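About Flareo

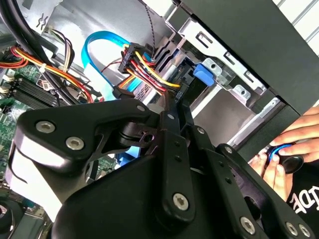

What does Flareo do with old desktop computers?
We open them up, clean them, fix what needs fixing and pass them on to people who will use them, and we teach anyone who's curious to do the same.

We love desktop computers. Big ones, beige ones, the kind that used to sit under every office desk and hum. Laptops and tablets are handy, but you can't take the side off a tablet and see how the whole thing fits together! With a desktop you pop the panel and there it all is – the board, the memory, the drives, the power supply with its great tangle of red, yellow and black wires – and within an afternoon most people can name every part and put it back where it came from.

That first look inside is the reason we started. Flareo began with two workbenches in the back half of a former carpet shop on Olell Street, and a stack of office machines that were headed for the shredder. We had screwdrivers, a can of compressed air and no real plan. By the end of the first month people were stopping in to ask if we could look at theirs, and by the end of the second they were asking if they could stay and watch. So we put out stools.

The workshop today

We now have 8 benches, good lights over all of them, and a wall of drawers that we're a little too proud of. The drawers hold drive screws, case screws, standoffs, jumper caps, drive rails, blanking plates and every length of data cable we've been able to save. SATA cables come in all sorts of colors, and people always ask if the color means something. It doesn't, as far as the computer is concerned. A bright one is easier to follow through a crowded case, though, so we hang on to them and use them in the teaching machines.

The teaching machines live on the long shelf by the window. They're older towers with plenty of room inside and plenty of wire, and they get taken apart and rebuilt over and over. We leave the cabling in them the way it came from the factory or the last owner, zip ties and all, so that beginners learn on something that looks like what they'll find at home. A tidy show build is lovely to look at, but you learn more from working your fingers in behind a thick loom of power wires to reach a plug you can barely see.

What happens to a computer that comes in

Every machine gets a paper tag and a place in line. First the drive comes out and gets wiped on a separate bench, and if it won't wipe, it gets destroyed and we write that on the tag. Then the dust. You would not believe the dust! We do this part outside under the awning when the weather allows.

Next we reseat the memory, check the heatsinks, put fresh thermal paste under the processor cooler, and look over the board for swollen capacitors. Every connector gets a gentle push to make sure it's home. A surprising number of "dead" computers come back to life at this stage – a data cable had worked its way off the back of a drive, or one memory module was sitting up on one side.

After that it runs overnight on the test shelf. If it's still going in the morning it gets an operating system, a wipe-down and a spot on the ready rack. Last year 580 computers went out our door in working order. Machines that can't be saved are stripped for parts, and the bare metal goes to the Domumholm recycling yard along with the boards we can't use.

Classes

Our beginner class is called Lid Off and it's the heart of the place. It takes two evenings. On the first evening you take a desktop apart down to the bare case, laying the parts out on a mat in the order they came out. On the second you put it back together and switch it on. The cheer when the fan spins up has not gotten old for us, and we've heard it a lot.

You don't need to know anything before you come. We've had students who built radios as kids, and students who had never held a screwdriver (one brought a butter knife, in case). We supply tools, wrist straps and mats. Wear sleeves you can push up, and leave rings and bracelets at home, as the metal edges inside an old case can be sharp and so can the pins on the back of a board.

People who finish Lid Off often go on to Cable Night, a slower and quieter evening all about wiring. We go through which plug goes where, how to route a bundle so it stays out of the fans, how tight a zip tie should be (less than you think), and how to get a stubborn connector off by pulling on the plug and never on the wire. It sounds dry. It's our most popular repeat class.

The Fung Room

Across the hallway from the benches is the Fung Room, named after the carpet shop whose sign is still on the wall in there. It's where finished computers are handed over. Each one comes with a keyboard, a mouse, a screen if you need one, and a half hour sitting down with one of us to get you going. We also keep a reading shelf of old manuals, and you are welcome to browse it as long as you like. The motherboard manuals are the best ones. If you have any from before your kids were born, please bring them in!

Giving us your computer

We take desktop towers of any age, working or not, plus loose parts, cables and power supplies. We'd like the side panels if you still have them. Please don't clean the machine or pull parts out first; it's easier for us to trace a fault when everything is where it was. We can't take printers, TVs or anything with a cracked battery.

At the moment our parts drawers are short on memory and small solid-state drives, and we have more case fans than we could use in roughly 94 years. If you need a case fan, come see us.

Coming up

Classes are on hold while we move the benches farther apart, and we expect to run the next Lid Off in September. Drop-offs are open at the side door, and repairs are still going on inside with fewer of us at a time. Sign up on the contact page and we'll write as soon as there are dates.

Page updated 2020-05-29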